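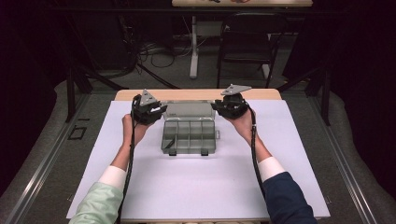

About Flindari

Flindari sorts, counts and packs small parts for repair shops, model builders and school workshops. The company is based in Clavham and was started by Dineo Lekota, who still runs the packing room. The catalog holds 3,000 part numbers, mostly screws, washers, spacers, springs and clips.

What we pack

Standard kits ship in clear plastic organizer boxes with hinged lids and internal dividers. Contents can be checked through the lid without opening it. Custom kits are laid out to the customer's parts list, up to 32 part types per order. Larger lists are split across two or more boxes.

How we pack

Tables are covered with a pale sheet before work begins, so that dropped parts show up against it. The box is placed near the middle with the lid open at the back. Compartments are filled one row at a time, longest parts first. Each kit is then checked against its list by a second person.

Dividers are set before filling. Customers who want a different layout should send a sketch with the order.

Refills

Refill bags are available for all Rezende and Skallell kits. Please quote the kit number when ordering. Refills leave Clavham within 14 days. Orders for December delivery should reach us by the end of the previous month.

Minimum order for custom kits: one box. Returns are accepted on unopened refill bags only.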